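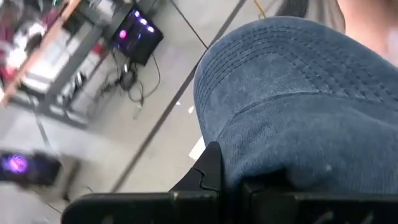

Sokden lookout tower reopens with new glass deck

October 6, 2021

The lookout tower above Sokden harbour opened to visitors again this morning, with a glass-floored deck on its top level and a second lift for people who would prefer to avoid the stairs.

The tower had been shut since January while work was carried out on the upper floors. The old indoor gallery is still there, but its scratched windows have been replaced and visitors can now walk out onto the deck on the seaward side. The glass section of the floor is 107 metres above the promenade.

On a clear day the view takes in the whole of the bay, the ferry port at Bellonell and the hills behind Lalness. Mist hid the hills for the first hour this morning, although it had lifted by the time the second group went up.

Those who want to climb can still do so. There are 672 steps from the ticket hall to the gallery, with benches on the landings, and the stairs are one way only until the spring. Walkers come down by lift. The deck itself is reached from the gallery by a short ramp, which is suitable for wheelchairs and pushchairs.

Tickets are sold for timed slots and can be booked online or bought at the desk if there is space. The operator, Tanabe, said the first weekend was almost full, with a few early morning slots left on Sunday. Residents of Sokden can claim 2 free visits before the end of January by showing proof of address at the desk.

The deck will close in high winds. When that happens the gallery stays open, and ticket holders can either go up as planned or move their booking to another day at no charge. Large bags must be left in the lockers on the ground floor, and tripods are not allowed on the glass.

The café on the ground floor has also reopened, with longer hours on Fridays and Saturdays. The gift shop is expected to follow later in the month - its new counter has yet to be fitted.

Tanabe expects up to 2,000 visitors a day during the school holidays. Parking at the foot of the tower is limited to blue badge holders, and other drivers are asked to use the car park on the Lalness road. The harbour bus stops outside the ticket hall, and the last one back to Bellonell leaves after the tower closes.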